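Why Do Beds Get So Wrinkly?
By Oğuzhan Tatlı
2019-01-08

You pull up the covers in the morning and smooth them with your hands. Five minutes later you flop down to look for a sock, and whoosh - wrinkles everywhere! Where do they come from? To find out, we have to go very, very small.

Cloth is made of tiny hairs

Get a magnifying glass and look closely at your pillowcase. You'll see threads crossing over and under each other, like a basket. This is called weaving. The sheet on my own bed has 209 threads packed into every square inch, a space not much bigger than a postage stamp!

Now pull one loose thread from an old rag (ask first!) and untwist it. It comes apart into fuzzy little hairs called fibers. Cotton fibers grow on a plant. They puff out around its seeds, and people pick them, clean them and spin them into thread.

The sticky secret

Every cotton fiber is built from long chains of even tinier pieces, called molecules. The chains lie close together and hold on to one another, a bit like kids in a line holding hands.

When you bend cotton, some of those hands let go. The chains slide a little and grab new hands in the new place. Now the cloth "remembers" the bend, and you have a wrinkle.

Water makes it easier for the hands to let go. So does heat. And guess what you are when you sleep? Warm, and a tiny bit sweaty! You also roll around on top of the cloth for hours, pressing all the bends in. A bed is a fantastic wrinkle machine.

Thick cloth, thin cloth

Wrinkles come in different shapes. A duvet is puffy, so it can't bend sharply and it makes big, rolling creases like hills. A sheet is thin. It can make lots of little ones, and if it has elastic at the corners the mattress helps pull it flat.

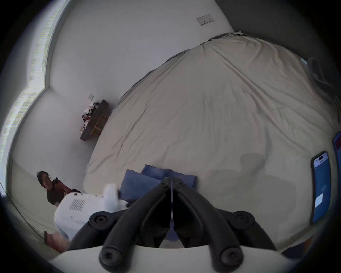
Soft creases run slantwise across the light duvet. Two blue pillows lie on it. 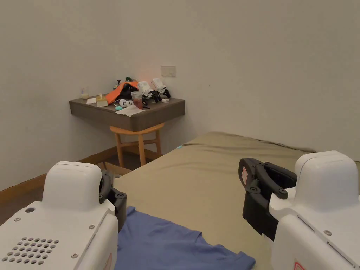 The bed has an olive-khaki fitted sheet, with a blue T-shirt lying flat on it.

Why your T-shirt is stretchy

Most T-shirts aren't woven at all. They're knitted! Knitting makes rows and rows of tiny loops, and each loop can open up and close again. Pull the bottom of your T-shirt and let go. Boing! A woven pillowcase hardly moves when you pull it the same way.

Try one more thing. Hold the pillowcase by two opposite corners and pull. This time it does stretch! The threads normally cross at 90 degrees, like the corner of a book, and pulling from the corners lets them tilt.

How an iron works

An iron uses heat, and often steam, to make all those little hands let go. Then it presses the chains flat, and as the cloth cools and dries they grab on again in their new, smooth places. Irons get hot enough to burn you, so leave that job to a grown-up.

Be a wrinkle scientist

You need 3 squares of the same old cotton cloth, a little water and some heavy books.

Leave the first square dry. Dip the second in water and squeeze it out well. Breathe on the third one until it feels a little damp.

Scrunch each square into a ball and wrap it in a plastic bag. Put them side by side under the books and wait until after lunch. Then open them up, lay them on a towel and let them dry.

Which one has the sharpest wrinkles? Draw what you see. After that, try it again with a piece of an old polyester shirt. Do you think it will wrinkle more than the cotton, or less? Write down your guess before you peek!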